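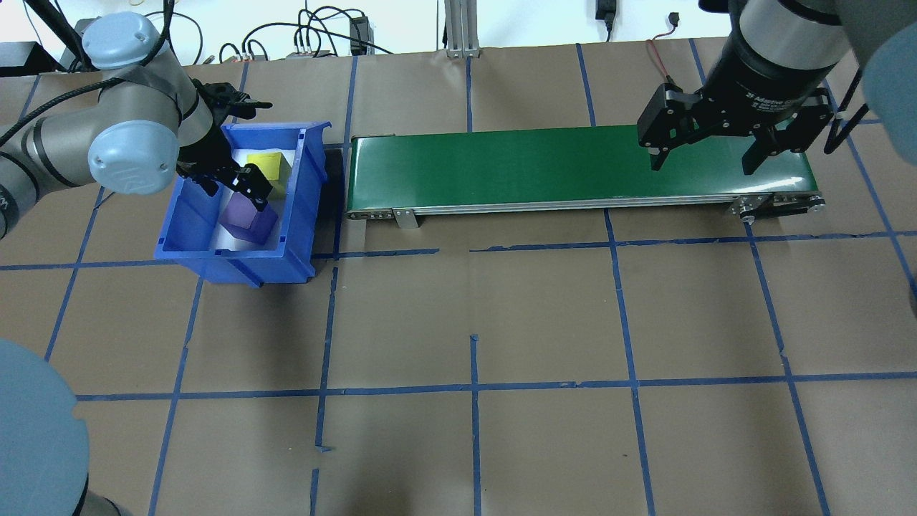
What does the coordination layer decide, and what does it leave to the individual arm controllers?

It decides who may occupy which part of the table, and when. Joint limits, trajectory smoothing and gripper force remain with each controller and are outside the scope of this talk.

# Shared Workspace Scheduling for Two Arms

Speaker notes, Widthorpe technical session, 25/10/2023
Presenters: Fenna Schouten (slides 1 to 5), Eetu Lappalainen (slides 6 to 9)

## Slide 1: Title

Thank the session chair. State that the work was carried out at Brondstead and that the scheduler is called Clano. Mention Valtonen as the partner for the perception module. Do not read the abstract aloud; attendees have it in the program.

## Slide 2: The task

- Cubes are taken from a storage bin and placed on a conveyor belt by one arm.
- The second arm takes them from the belt.
- Both arms need the space where the bin and the belt meet.

Stress that the task is deliberately simple. The interest lies in the handover of space between two controllers that were not written to know about each other.

## Slide 3: Workspace representation

The planner divides the table surface into square cells, and the tape grid on the table gives operators the same layout to point at during setup. A cell has three states in software: free, reserved, occupied. A reservation names the arm, the motion segment and an expiry time. When the expiry passes and the arm has not reported entry, the cell returns to free.

PAUSE. There is usually a question about tape accuracy. The tape is a visual aid for people. The planner uses its own calibrated coordinates, and a strip that wanders slightly has no effect on it.
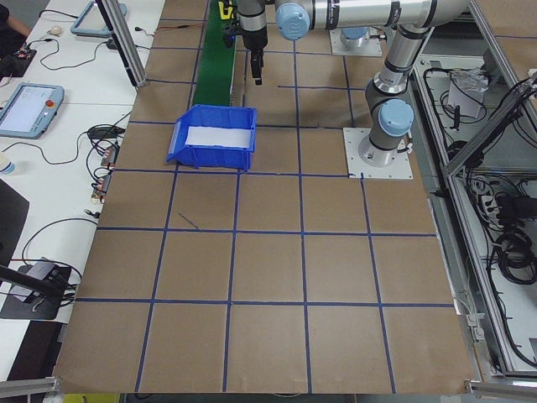
*Slide 4. The taped work surface, with the bin, the conveyor and the operator bench on the left.*

## Slide 4: Physical arrangement

Leave this slide up while describing the coordinate frames. There is one frame for each arm base, one for the bin and one for the belt. All of them are expressed relative to a table frame that is set during calibration.

Note that the bin frame is the one most likely to drift. It is re-estimated at the start of every run, and a run will not start if the new estimate differs from the stored one by more than 14 millimeters. In that case the operator is asked to confirm the bin position on the console.

## Slide 5: Perception

- The Valtonen module reports cube position, color label and a confidence score.
- Reports below the confidence threshold are held and requested again from a second viewpoint.
- Cubes close to a bin wall are the main source of repeat requests.

The evaluation set contains 2989 labeled views. Of these, 593 were set aside for testing and were not used in tuning. Say this clearly -- the question was raised in March and the answer given then was incomplete.

HAND OVER TO EETU.

## Slide 6: Reservation protocol

Walk through the message sequence on the slide: request, grant, enter, leave, release. Point out that release is a separate message from leave. An arm may have left a cell while its cable or elbow is still above it, and the planner checks the full swept volume before it accepts the release.

## Slide 7: Deadlock handling

Two arms can each hold a cell the other needs. The scheduler detects the cycle and asks the arm with the shorter retreat path to back out. The retreat path is computed before the reservation is granted, so no new planning is required at that moment.

If time is short, skip the second diagram.

## Slide 8: Logging and replay

Every grant, refusal and expiry is written to a log that can be replayed without the hardware. The regression suite now holds 1394 replay cases. A change to the scheduler may not be merged until all of them pass. Offer to show the replay viewer after the session -- it runs on the presenter laptop.

## Slide 9: Open items

- Reservations on the belt assume a constant belt speed.
- Expiry times are set by hand for each motion type.
- The protocol has been specified for two arms only. A third would require a different tie-breaking rule.

Questions on perception go to Fenna, all others to Eetu. Requests for the message specification should be sent through the Brondstead project office.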